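Home Files Readme Changes Issues

# Mellstead Dialect Word List

A collection of 630 everyday words and sayings from the town of Mellstead and the farms up toward Ferrand, typed up from handwritten notebooks and shared for anyone who loves odd old words. Last updated September 10, 2020.

## What you get

There are 2 files. `words.csv` holds one word per row, with its meaning, where it was heard, and a sample sentence. `sayings.csv` holds the longer stuff: weather rhymes, insults, things people shout at dogs. I love that second file (there are 20 different ways to call someone slow, and every single one is a treat to say out loud!).

Columns in `words.csv`:

- `word`: the spelling from the notebook, even when it looks wrong
- `alt`: other spellings, split by semicolons
- `meaning`: plain English
- `place`: Mellstead, Ferrand, or blank if the notebook doesn't say
- `sample`: a sentence using the word
- `page`: notebook page, so you can check my typing

## About the spellings

Most of the fun and nearly all of the trouble is in here. The notebooks were kept over many years and the spelling wanders, sometimes on the same page. The old name for the low meadow by the river is written Illora in the early books and Illura in the later ones, and I've kept both. Please don't merge them! The change in the middle vowel shows up in a whole family of other words too, and I think it follows how people were really saying them.

A `?` after a meaning is my own guess. If your grandmother used the word and I got it wrong, I would be thrilled to hear it. 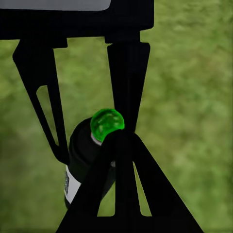 Can I use the list in a school project or a printed booklet?

The whole list is free to copy, print, and change, as long as you name the Mellstead Dialect Word List somewhere in your work and keep the notebook page numbers with any entries you quote.

## Known gaps

- So far 248 entries have no sample sentence. I left those blank, and I'd much prefer a real one from a real speaker to something made up at my desk.
- Words for cooking and washing are thin. Words for mud are wonderfully well covered.
- Nothing is marked for stress or sound yet. I'm hoping to start on that in December.
- A few pages have water stains, and the entries from them have `unclear` in the `alt` column.

## Opening the files

Both are UTF-8 with commas between fields and quotes around any text that has a comma in it. If the accents look strange in your spreadsheet, use the import menu and pick UTF-8 by hand.

## Sending in words

Open an issue with the word, what it means, and where you heard it. One word is plenty. Half-remembered ones are welcome too, so go ahead and send the one your uncle used for the gap behind the stove.

Contact: use the Issues page | © 2020 Mellstead Dialect Word List | Back to top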